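Crichton Inn Opens Its Doors for a Winter of Story Nights

Crichton, 2024-10-19 – The Flinora, the small inn on the hill above Crichton, will host its first winter story season this February, and everyone who likes a good tale (or a good cup of cocoa) is invited. Guests can come for a single evening or stay the weekend, and townspeople are just as welcome as travelers.

The idea came from Thierry Picard, who took over the front desk two winters ago and noticed how many guests ended up swapping stories in the lounge after supper. "People would come down for a glass of water and still be there at midnight," said Picard. "I heard about shipwrecks, lost dogs, a wedding held in a bus station. I wanted to give all of that a proper home."

Each evening has 2 parts. The first belongs to an invited teller, who has the floor until the cocoa break. After that, names are drawn from a hat and anyone can stand up and have a go. There is no theme and no judging, and stories may be true, made up, or a bit of both!

So-yul Ji opens the season with folk tales she learned from her grandmother, told in English with songs in Korean. Anselmo Taipe follows with mountain stories and a wooden flute, and Remigiusz Bednarek, a retired ferry pilot, closes the season with the long and very wet story of his last crossing. Bednarek has been practicing on his neighbors since spring and promises that it is now under an hour.

The lounge holds 50 listeners, so seats should be reserved ahead. Admission is free for children and for anyone whose name goes into the hat. Weekend guests get a reserved chair near the fire, a late breakfast, and a copy of Kika, the inn's homemade booklet of bedtime stories, to take up to their rooms.

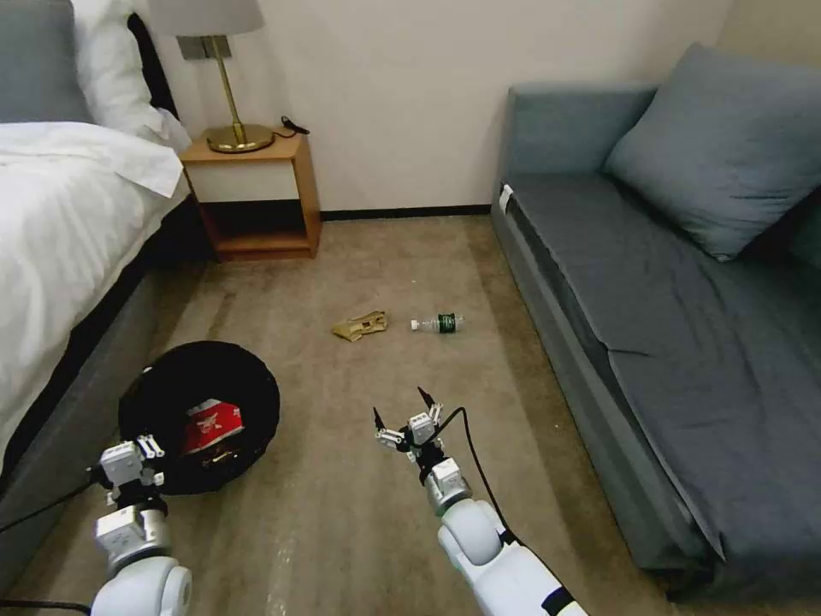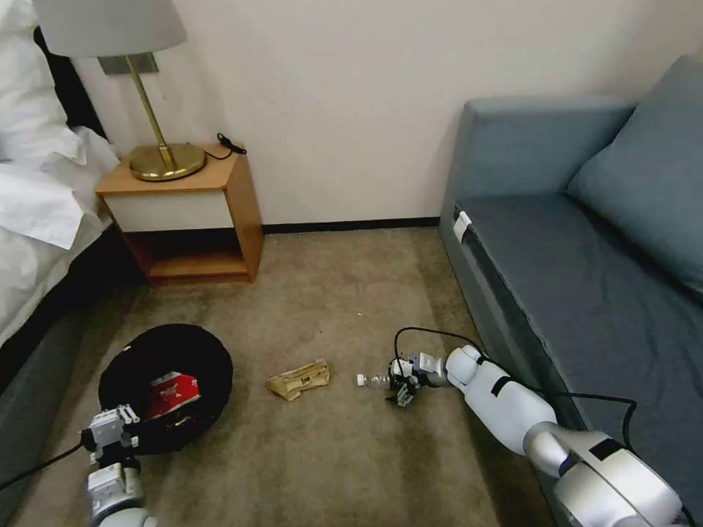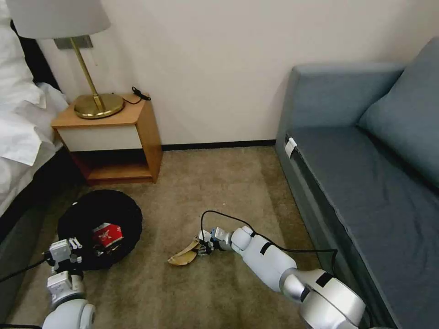
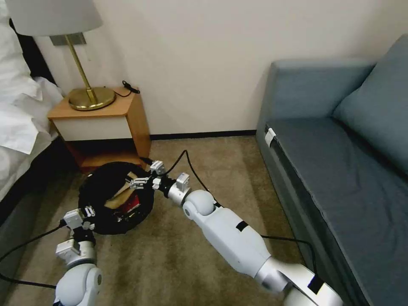
Guest room with bed, sofa and nightstand.

Ross Kerr, who edits Kika, read through 1070 submissions to put the new issue together. They came from school classes, truck drivers, two sisters who write alternate sentences, and a good many people who had never sent a story anywhere before. "I thought I would get tired of it, and I never did," said Kerr. "Some of them are four lines long and I still think of them when I'm doing the dishes." The finished booklet holds 50 stories, all short enough to read aloud before the light goes out.

Kerr will also lead a relaxed afternoon workshop for new tellers. Bring a story you already tell at the dinner table – the one your family groans at is perfect – and the group will help you find its beginning and its ending. No writing is needed, and children can join with a grown-up.

Getting up the hill in winter can be slow, so the Movley shuttle will run from the town square before each evening and back down again after the last story. The driver has agreed to wait if somebody is in the middle of a good one.

Reservations for story nights, the workshop and weekend stays are open now at the front desk of the Flinora, in person or by phone. Please mention any step-free seating needs when you book. Tellers who would like to be considered for next year's season can leave their name with Thierry Picard at the same desk.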